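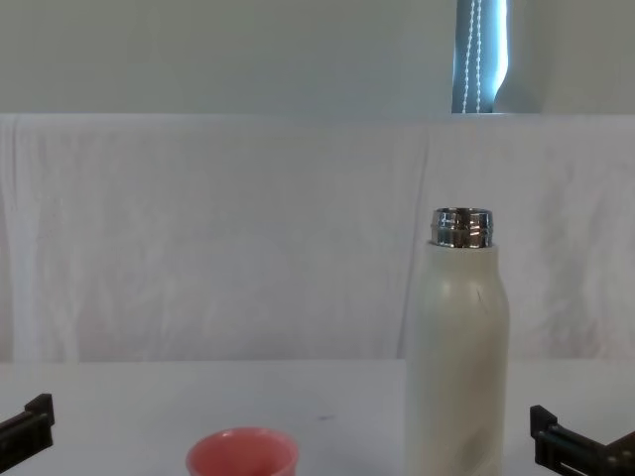 I've had the Nerner bottle for 37 days now and I'm still reaching for it every morning, which is more than I can say for the last three I bought! Mine's the off-white one with the matte finish (kind of creamy, really pretty) and a shiny metal neck with the threads right out in the open. Coffee stays hot through my whole commute, and it's slim enough for my car's cup holder.

Gripes? It picks up smudges and scratches, so if you like your stuff spotless, go darker. And the neck is a little narrow for big ice cubes. I paid $32 and I'd do it again. Four stars from me!

Samira Khasawneh

Print this page | E-mail to a friend

Recent reviews
Clidano lunch box
Hourani travel mug
Soritz dish rack, 9 months later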